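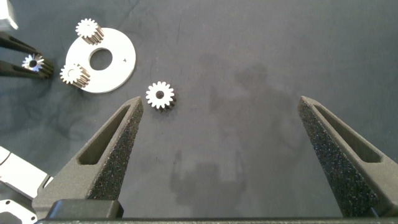 Gripper fingers over the gray work surface.

To all members of the Stelham Parish Records list,

The index to the Drullcombe burial registers has been revised and now holds 963 entries. Members who downloaded the January copy should replace it, as 45 surnames have been corrected against the bound volumes.

Lavanya Sastry wrote:
> Does the revised index cover the Stultbridge chapel book?
> I have two Khoo burials that I cannot place in either parish.

The chapel book is not included. It remains with the binder - pages 69 onward are being resewn - and will be indexed separately. Requests for single entries may be sent to Fikri Yeoh, giving the surname and the decade.

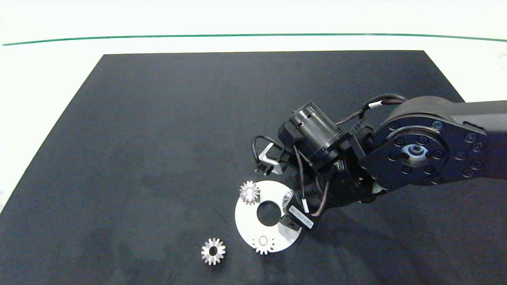
Three small metal gears and a white disc on the black mat.

Members are also reminded that copies of register pages are for private study. Permission to print them must be sought from the Records Office in writing.

Izzati Tuhumury
List Secretary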